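Parallel-Jaw Gripper (Bistevdale Bench Wiki)

From the Bistevdale bench wiki, main article. See also: Fingertip pads, Wrist cameras, Controller swaps.

A parallel-jaw gripper is a robot hand with two fingers that open and close toward each other. It's the plainest hand you can bolt to an arm and still get useful work out of, and it's the one I've spent the most time with. I keep this page up mostly on my own, so it's written the way I talk, and it leans on what we've tried on our own arms (if you want the math, the Fingertip pads page has more of it). Khairul Mandagi wrote the first version and I've been adding to it ever since — his bits are mostly in the section on force.

How it works

A motor inside the body turns a screw, a belt or a set of gears, and the fingers move in step. On a true parallel gripper the fingertips stay flat to each other the whole way. On a linkage gripper they swing in a little arc, so the tips dip forward as they close. People mix these up all the time, me included! The arc matters when you're picking something flat off a table, because tips that clear the surface when open can scrape it on the way shut. We got a lovely long scratch on our first table learning that.

Most of the ones we use report finger position and motor current. A few report only "moving" or "stopped," and you have to guess the rest.

Types we have tried

Kokum. A linkage gripper with long thin fingers and an opening of 80 mm. Light, quick, and very forgiving if you bump it into things. The fingers flex, though, and you can see it when you lift anything heavy by one end. I love it for small stuff and grumble at it for everything else.

Massawe. A true parallel gripper, screw driven, with short stiff fingers. It's slow. It also holds on like you wouldn't believe, and it doesn't let go when the power drops, so please read the release notes taped inside the cabinet door before you go pulling at it. I've had to back the screw out by hand twice.

Jostar. Belt driven, somewhere between the other two in speed and stiffness, with fingertips you can swap using one hex key. The swapping is the whole reason I keep reaching for it. The belt does need tension now and then, and when it's loose the position reading drifts, so you'll think the object is fatter than it is.

Khairul would want me to say here that the Massawe is the better gripper. He's probably right for metal parts. I don't pick up many metal parts.

Force and position

There are two ways to tell the fingers when to stop. You can give them a width ("close to 12 mm") or you can give them an effort ("close until you're pushing this hard"). Width is easy to repeat and works great when every object is the same size. Effort copes with objects that vary, but you need a decent reading of how hard you're pushing, and motor current is a pretty rough stand-in for that. Friction in the gears eats some of it. A cold gripper eats more, which is why Khairul runs the fingers open and shut a bunch of times before he writes anything down.

What I do now is a mix: close quickly to a width just wider than the object, then creep in on effort. It costs a bit of time per grasp and saves a lot of bruised fruit.

The controller loop rate makes a difference too. When we moved the Kokum to a slower controller, it kept squeezing for a moment after it should've quit. Nothing broke, but a foam cup came out oval. (Details on the Controller swaps page, including the wiring that I drew badly.)

Fingertips

Bare metal or hard plastic tips slide on smooth things. Silicone pads grip well and pick up lint like crazy, so wipe them down. Ribbed rubber is in between. Fabric-backed pads have been the dud of the group for us, though I've heard from other people who swear by them.

Pad thickness changes your opening, by the way. Every time somebody swaps pads and forgets to re-zero, the numbers in the log go weird for a day. If you're reading our results, log entry 1362 is where the thick pads went on the Jostar and the widths before and after it don't compare directly.

Test objects

Choosing objects for a gripper comparison is half the job, and I think people rush it. I like a small mix of shapes and surfaces over a big pile of blocks, because blocks make every gripper look good. A banana is a great one: it's curved, it can sit at any angle to the fingers, and you have to decide whether to go across the middle or near the stem. With the pear-shaped piece tucked right up against it, you also find out if a finger can get in between two things without shoving one of them away. The glass container with the green lid asks for something else again — a wide, square grasp on smooth sides, or a pinch on the raised rim — and the navy lunch bag has that strap looping out toward the fruit, which is an easy thing for a fingertip to snag on the way past. 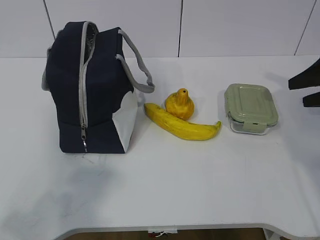 Running a comparison

Our usual run is 18 grasps per object per gripper, with the object moved to a new spot and angle each time. Same arm, same controller, same speed. I do the Kokum first only out of habit, and you should really shuffle the order if you can stand the extra bolting and unbolting.

Write down what kind of miss it was. "Failed" tells you very little a month later. I use: never touched it, touched and pushed it, held and slipped, held but wrong place. The second one is almost always an approach problem and has little to do with the gripper, so be fair to the hardware before you blame it.

Cameras come into this as well. A fixed camera off to the side gives you a nice view of the whole table, but the fingers can block the object just as they close. A wrist camera sees the last bit of the approach much better and sees almost nothing else. For the October runs I used both and went back through the side view whenever the log and my memory disagreed.

Open items

The Massawe needs a run with silicone pads. The Jostar belt procedure should be its own page. If anyone at Bistevdale has the original finger drawings for the Kokum, please drop them in the shared folder, because the copy I've got is missing the hole spacing.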